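Hanging things on plaster without regret

I moved into the upstairs unit on Skurnura in the spring and have been putting things on the walls since. The walls are old plaster over wood lath, skim coated at some point, with drywall patches where the wiring was redone. This post collects what I have learned about fasteners and adhesives on that kind of surface. It covers light and medium loads only. Cabinets and televisions are a separate problem.

First, find out what you have. Push a thumbtack into the wall in a spot that will be covered later. In drywall it goes in with firm thumb pressure and stays. In plaster it stops at the finish coat or bends. My hallway gave both results within a foot of each other, which is how I located the first patch. Knocking is less reliable. Plaster that has let go of its lath sounds hollow, and so does sound drywall between studs.

The standard magnetic stud finder is close to useless on lath, since every lath nail is a hit. What works is to slide the magnet slowly along a horizontal line and mark every hit, then do the same along a second line a foot higher, and look for marks that stack vertically. The lath is nailed at the studs, so the nails line up over them. My studs are nominally 16 inches on center, with one bay that is closer to 19 for no reason I can find. Measuring from the corner would have put me wrong from that bay onward.

Drill before you drive anything. A nail hammered straight into old plaster tends to break the keys, the lumps of plaster that squeezed through the gaps in the lath and hold the whole coat up. The damage often does not show on the face. It shows a year later as a bulge. I use a small masonry bit at low speed with the hammer function off until it reaches wood, then switch to an ordinary wood bit. Painter's tape over the mark reduces chipping at the edge of the hole. The masonry bit will wander for the first few turns if you don't start it in a dimple.

For anything under five pounds I stop at the lath. A number 6 wood screw, an inch and a quarter long, into a pilot hole, holds well if it hits a strip and not a gap. If it hits a gap you will feel the bit drop. Move up half an inch and try again, and fill the first hole.

For anything heavier I go to the stud or use a toggle. I bought a box of Cinach strap toggles and have used most of it. They need a half-inch hole, which is large, and plaster crumbles behind the face when you make it. Of the toggles I have installed, 2 spun and had to be cut out. Both were in the same stretch of wall above the radiator, where the plaster is weak anyway. I would not use expanding plastic anchors in plaster. They hold by pushing outward, and the finish coat is brittle.

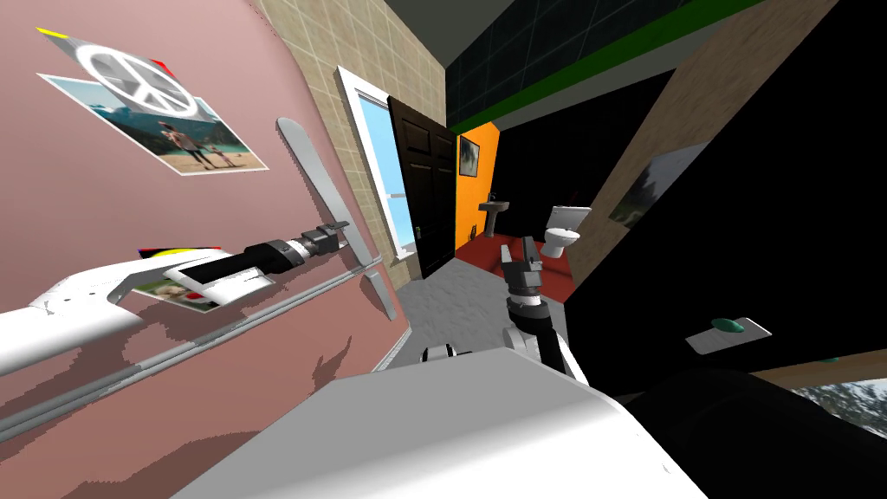
Adhesives are the part I misjudged. The case that matters most is paper: posters, prints, maps, anything with almost no weight and a lot of area. Weight is not what brings paper down. It curls with changes in humidity, the curl lifts a corner, and the lifted corner peels the adhesive at its edge, where it is weakest. Overlapping makes this worse. On a pink wall with three posters, where a beach photograph laps over a grey peace sign, the adhesive under the overlap has to hold against a second sheet of paper and whatever step there is between the two. If you want that layout, fix the lower sheet fully first, all the way across the hidden area, and stick the upper one partly to paint and partly to paper with something removable. Do not run one strip across the step.

The second variable is the paint. Flat paint is weak in tension and a strip pulls it off. Eggshell and satin are better. Fresh paint of any sheen needs to cure, and the time is longer than the can implies for recoating. I now wait four weeks. In the bedroom I waited nine days and lost a piece of paint the size of a playing card.

I ran a small test because the packaging claims were not consistent with one another. The wall was the back of a closet, satin over primer over skim coat, cleaned with isopropyl alcohol and left overnight. Each sample was a one-inch square of adhesive on a flat metal tab with a hook at the bottom. I added steel washers at 1-minute intervals until the tab came off. The numbers are grams at failure, one pull each, so treat them as a ranking and no more than that.

Reusable putty, generic: 105
Reusable putty, Zultwood: 122
Removable foam square, Zultwood: more than 400, where I ran out of washers

The gap between the two putties is too small to mean anything with one pull each. The gap between putty and foam is real. Failure mode was also different. Both putties crept downward before letting go, leaving a short grey smear. The foam did not move visibly. I took it off by hand with a hair dryer and a length of dental floss, and it left no mark on satin. I have not repeated this on flat paint and don't intend to.

Note that the load in this test was almost pure shear, straight down the wall. Curling paper loads the adhesive in peel, which is much harder on it. Putty does better at peel than its shear number suggests, as it stretches. For plain paper I still use putty, in small pieces, one at each corner and one midway along each side. For anything mounted on board I use foam.

Filling holes. Small ones get lightweight spackle, pressed in with a finger, struck flat with a card, sanded once. Toggle holes in plaster need more. I wet the edge of the hole, pack it with setting compound to just under the surface, let that harden, and finish with a thin coat of ordinary joint compound feathered out about six inches. Premixed compound alone in a half-inch hole shrinks and cracks. Wetting the edge matters because old plaster pulls water out of the patch before it can set.

Matching the paint afterward is its own subject. The can left in my basement is labeled Gebremichael in marker, with no color code, and I have not worked out if that is the painter, the shop or the color. It is close to the hallway and wrong for every other room. I had a chip from behind the bedroom switch plate scanned at the counter and the match was good in daylight and slightly green under the ceiling light.

Remaining to do: the picture rail in the front room, which has been painted over so many times that standard molding hooks do not seat. I have scraped one short length back to wood and a hook fits there. The rest will take a heat gun, and the lower layers need a lead test before I go any further with it.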